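Turning off push email, and what it did to the battery

My phone is a Pedar, bought second-hand, and the battery health page puts it at 89 per cent of its original capacity. That ought to be enough for a day. By the end of winter it was reaching the evening on 2 per cent, with the screen off for most of the afternoon, so I started looking at what was running in the background.

The battery page lists apps by share of use, which is less helpful than it sounds. An app that wakes the phone for half a second, many times an hour, is mostly charged to the system and hardly to itself. The number worth reading is the wake count, and it is buried two menus down under the developer settings. Mine showed 848 wakes since the last full charge. The mail client, Clukwood, was responsible for more than half of them.

Clukwood holds a connection open to each account and waits for the server to speak. I have three accounts on it. One is hosted with Arumugam, whose server drops idle connections after a few minutes, so the client notices, reconnects, logs in again and goes back to waiting. It does this all night.

The fix was to switch that account from push to a fixed check every half hour. The other two I left alone for a week, so that only one thing had changed, and then moved them over as well.

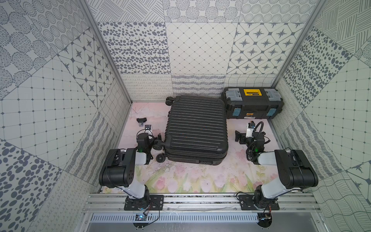 Hanna Marciniak wrote to say that half an hour is too long for anyone who gets sign-in codes by email, as most of them expire in ten minutes. She keeps push on for one account, has the codes sent there, and lets everything else wait. I have since copied this. It costs very little, provided the server on that account is well behaved.

Results so far: 74 wakes from mail over a full day, with all three accounts on the timer. With one account back on push the figure is slightly higher — I didn't write it down. The phone now gets to bedtime without a top-up, and on Monday I left the cable at home.

Two things I tried made no difference that I could measure. Dark mode does nothing much on this screen, which is an LCD. Closing apps by swiping them away seemed to make matters worse, as Botix, my calendar app, starts again from scratch each time and fetches the whole year.

I still need to look at location. The weather widget asks for it every fifteen minutes, and I can't find a setting to slow it down.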